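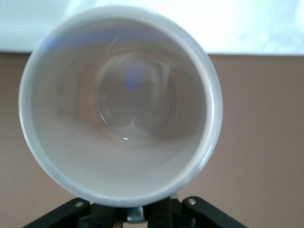 Célula de manipulação Irneck 3 – Lista de inspeção da garra e da câmera de punho
Siltance, área de ensaios de louça
Data da inspeção: 7/25/26
Contador de ciclos no início: 2,480
Tipo: preventiva, com a célula parada

Preencher todos os itens. Marcar OK, NC (não conforme) ou NA. Item NC precisa de comentário e de ordem de serviço. Quem inspeciona não libera a célula sozinho; a liberação é do encarregado do turno.

1. Antes de entrar na célula

1.1 Programa parado em posição de manutenção: OK
1.2 Chave seletora em manual e chave retirada: OK
1.3 Bloqueio e etiqueta no seccionador: OK
Comentário: a etiqueta está quase ilegível. Trocar por uma nova do almoxarifado.
1.4 Botão de emergência do painel e botão da porta testados: OK
1.5 Intertravamento da porta: OK
Comentário: a porta precisa ser puxada com força para o sensor reconhecer o fechamento. Ainda funciona. Regular a dobradiça de baixo na próxima parada.

2. Garra

2.1 Parafusos da ponta dos dedos, lado esquerdo e lado direito: OK
Comentário: os dois sem folga. Marca de tinta refeita no direito, a antiga tinha saído com a limpeza.
2.2 Superfície dos dedos, sem rebarba nem trinca: OK
2.3 Fechamento simétrico: NC
Comentário: o dedo esquerdo chega antes do direito. A diferença aparece quando se fecha devagar sobre o calibre. Com a peça de teste, o resultado é uma xícara levemente inclinada na pega. Refazer o zero dos dedos conforme o item 5.
2.4 Mecanismo central limpo, sem pó de cerâmica nas ranhuras: NC
Comentário: pó acumulado nas ranhuras. Limpo com pincel seco e aspirador durante a inspeção. Não usar ar comprimido, porque joga o pó para dentro das guias.
2.5 Encosto metálico entre os dedos, fixação e desgaste: OK
Comentário: sem quinas vivas. Continua apoiando por baixo da borda da xícara.
2.6 Força de fechamento no ajuste de louça: OK
Comentário: parâmetro em 20, como na folha da célula. Foi encontrado em 50 na inspeção de outubro e corrigido naquela data. Conferir sempre depois de restaurar cópia de segurança, a cópia antiga ainda traz o valor errado.

3. Câmera de punho

3.1 Suporte firme, sem jogo: OK
3.2 Lente limpa: NC
Comentário: película fina de gordura, limpa com pano de microfibra e álcool isopropílico. Imagem melhorou um pouco, mas continua macia no esmalte e nas bordas dos dedos. Verificar o foco com o cartão antes de abrir ordem para troca da lente.
3.3 Cabo com folga no giro completo do punho: OK
Comentário: abraçadeira do cotovelo trocada. A que estava lá era de outro diâmetro e apertava a capa.
3.4 Exposição: NC
Comentário: a faixa branca do fundo estoura. Na borda da xícara o branco puxa para o azulado do lado de cima. O detector de borda aceita a peça assim mesmo, mas o limite está apertado. Baixar a exposição um passo e repetir o teste.
3.5 Reflexos no fundo da peça: NC
Comentário: o esmalte devolve uma mancha azul e um ponto branco bem pequeno. O filtro de defeitos pode marcar qualquer um dos dois como falha. Experimentar o difusor Gornico que está na gaveta da bancada.

4. Peça de teste

4.1 Xícara branca de referência, vazia: OK
4.2 Borda sem lasca: OK
Comentário: conferida com a unha em toda a volta.
4.3 Interior sem marcas: NC
Comentário: dois pontos cinza fracos na parede interna, um acima do outro, e um traço claro diagonal mais para cima. Pode ser sujeira, risco ou reflexo. Lavar, secar e comparar. Se continuar, separar a xícara e usar a reserva da caixa Kubíček.

5. Zero dos dedos (executar por causa do item 2.3)

Abrir a garra toda em modo manual, velocidade mínima.
Colocar o calibre entre os dedos, encostado no centro.
Fechar até o primeiro contato e anotar qual dedo tocou.
Soltar o parafuso de ajuste do lado adiantado, corrigir, apertar.
Repetir 3 vezes. As leituras têm de coincidir.
Gravar o novo zero e fazer uma pega com a xícara de referência.
Situação: pendente. O calibre não estava na caixa.

6. Pendências

Etiqueta de bloqueio: pedir.
Dobradiça da porta: próxima parada.
Calibre: procurar na célula Irneck 1, foi usado lá por último.
Exposição e difusor: testar juntos e depois separados, anotar os dois resultados.
Cópia de segurança antiga: apagar do painel depois de gerar a nova.

Resultado: célula não liberada para produção. Permitido uso em modo manual para ajuste, com a porta fechada e velocidade reduzida. Repetir os itens 2.3, 3.2, 3.4, 3.5 e 4.3 depois do zero dos dedos.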